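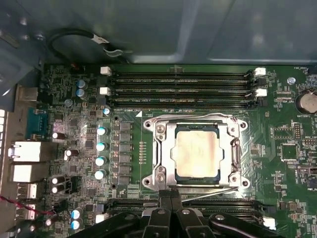
Dating Trunow Xylophones by Their Resonator Caps

15/01/2020

Filed under: mallet instruments, catalogs, serial numbers

Trunow did not stamp dates on its instruments, and the serial numbers restart at least twice. The printed catalogs help, but most surviving copies are undated as well. For the larger floor models, the best evidence I have found is the cap at the bottom of each resonator tube.

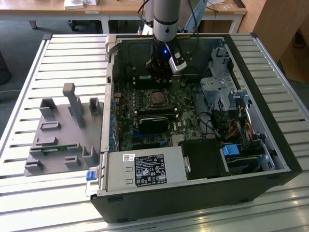
3 min read

Three types of cap appear on the factory instruments I have been able to measure.

The first is a flat brass disk soldered inside the tube, set back from the end. It is found only on instruments with serial numbers under 800 and on the model the catalog calls the Berge. The solder line is usually rough, and the depth of the disk varies from tube to tube, which suggests that each was tuned by hand before it was fixed in place.

The second is a pressed cup with a rolled lip. The cup slides over the outside of the tube and is held by a single pin. Catalog C shows this cap in a line drawing on page 14, with a short note saying that the tubes can be "closed or opened for cleaning." The drawing is reused in Catalog D without the note. By then the pin was gone and the cup was a plain friction fit, so Catalog D cannot be used to date a pinned cup.

The third is a threaded plug with a slot for a coin or a wide screwdriver. It let the player adjust the air column when the room was cold. Trunow charged extra for it at first and listed it under its own order number. It later became standard on the Preko and was dropped from the list of options.

The trouble is in the overlap. I have seen two Preko instruments with pressed cups on the low end and threaded plugs on the rest. Both sets of tubes have matching lacquer and the same bracket spacing, so I do not think either was repaired with parts from another instrument. The likely explanation is that the shop used up old stock on the wide tubes.

Serial numbers need the same care. The first run seems to end a little short of 2,000. The second starts over with a letter prefix, but the prefix was struck lightly and is often polished away. A number such as 416 with no visible letter could belong to either run. Check the caps before anything else. Soldered disks put it in the first run.

One more point concerns the Dadero. It is often listed by sellers as a Trunow model, and the frame is close to the Berge in size. The bars are a different width, though, and the mounting cord passes through posts spaced 16 to the section, which does not match any Trunow frame I have measured. The caps are spun, with a small center dimple. I would treat it as another maker's work sold through the same dealers until a bill of sale shows otherwise.

I still need a clear page scan of the options list in Catalog B. The copy I worked from is missing its last leaf, and the threaded plug may have been listed there first.

Posted in Catalogs | Leave a comment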